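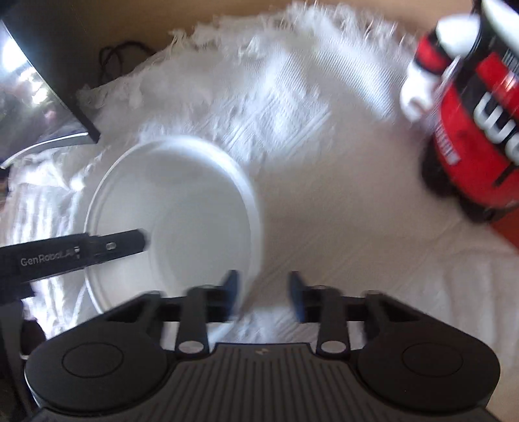

**Ellau Conference Center / Catering Equipment Desk**

# Round white plate (Bradberg dinner)

Stock code 334. Updated 27/05/2022.

It's a plate. It is round, it is white, and it has been the default at this desk since we gave up on the square ones, which looked very modern for one season and then chipped at all four corners. If you tick "plates" on the booking form and write nothing else, you will get the Bradberg.

## What you're getting

A full-size dinner plate with a plain rim and no pattern, gold line or crest. It suits a plated main, a buffet, or a slice of sheet cake that would like to feel more important. We bought 2,404 of them and have 2,305 left, a survival rate we're fairly proud of given the number of weddings.

- Diameter: 27 cm
- Finish: glossy
- Dishwasher: yes
- Microwave: yes
- Oven: warming only, 80°C at most
- Stacks with: itself
- Does not stack with: the Sarpong plate, whatever anyone in the kitchen says

That last point deserves a few more words. The Sarpong is our slightly smaller plate with the raised foot. A mixed stack will stand up nicely on the shelf and then start leaning once it's on a cart. Please keep them in separate crates. The Bradberg crates have green handles and the Sarpong crates have gray ones, and the lids are labeled too.

## Booking

Internal bookings are free. Outside groups pay by the crate, and the current rates are on the price sheet at the desk. We don't split crates. If you need 26 plates you will be taking home two crates of 25, and you may invite more people or not as you see fit.

Send the form at least four working days ahead. In May we'd like longer, what with graduation lunches and the retirement parties that seem to come in clumps. Orders over 12 crates need a word with Ohemaa Ayaaba, who runs the desk and knows which events are already eating into the stock. She is very good at finding plates that the system says don't exist. She is less cheerful about doing it at 4:45.

Cutlery, bowls and glasses are separate items with separate pages. Every month someone books plates for a soup lunch, so we mention it.

## Pickup and return

Collect from the loading door on the north side, between 8:30 and 3:30. Bring a cart or borrow one of ours. A full crate is heavier than it looks, and the ramp has a lip at the bottom that has claimed more plates than all our guests put together.

Scrape before you return. We don't need them washed, and would rather you didn't try in the break room sink, but we do need them free of lasagna. Crates that come back with food in them are charged a cleaning fee of $87. The fee was lower until the fondue.

Broken plates: tell us. We charge replacement cost for anything over two per crate and shrug at the rest. Put the pieces in a box with a note on it. Do not put the pieces back in the stack, where the next person will find them by hand.

## Care, for those keeping them longer

Long loans (a month or more) are possible for department kitchens. Use the Alteck powder we supply with the crates, at the lower of the two doses on the tub. The higher dose is meant for roasting pans and will dull the glaze over time.

Gray marks on the surface are metal left behind by knives. They aren't cracks and the plate isn't ruined. A damp cloth and a little baking soda will shift them. Real cracks run right through to the back, and a plate with one of those should come back to us for retirement.

## Often booked with

- Side plate, white (same range, same glaze)
- Serving platter, oval, large
- Plate covers, which come in sets of ten and fit the Bradberg only
- Cart, two-shelf, with the good wheels. There is also a cart without the good wheels. Book early.

Black plates are not available. We had some for a while, and every fingerprint in the building was on them.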